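Chapter 3
Why the Post Office Won

By Halina Marciniak
Revised July

Every country that has ever tried to run a mail service has found out the same thing in its first year: carrying letters is easy, and deciding who pays for them is a nightmare. For a long stretch of history the answer was "whoever opens the door." The sender paid nothing. The carrier walked 26 miles through sleet, knocked, and asked a farmer for a day's wages in return for news that his cousin had a cough.

Farmers, being sensible, said no. 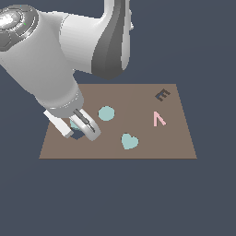
People also cheated, with real flair. A small mark next to the address could mean "all well" or "send money," so the person at the door read the outside, sighed, and handed the letter back unpaid. In the account books of the Stondau district, 1,434 letters were refused in a single winter. The postmaster, Jarmo Hakala, called this "a moral collapse." It was a pricing problem, but he was paid by the letter and took it personally.

The prepaid stamp fixed most of this. It also moved the arguing to the front counter, where there was at least a roof.

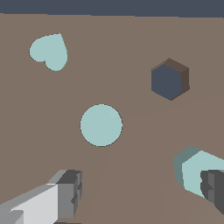
What the stamp could not fix was distance. A letter across town and a letter to the far end of the Hatik valley now cost the same, and the first kind quietly paid for the second. Hold on to that idea -- we will need it again in Chapter 4, when the parcels arrive and everybody loses their temper.

Questions about this text: write to Holroyd, School Books Desk. Copyright Holroyd. All rights reserved. Back to top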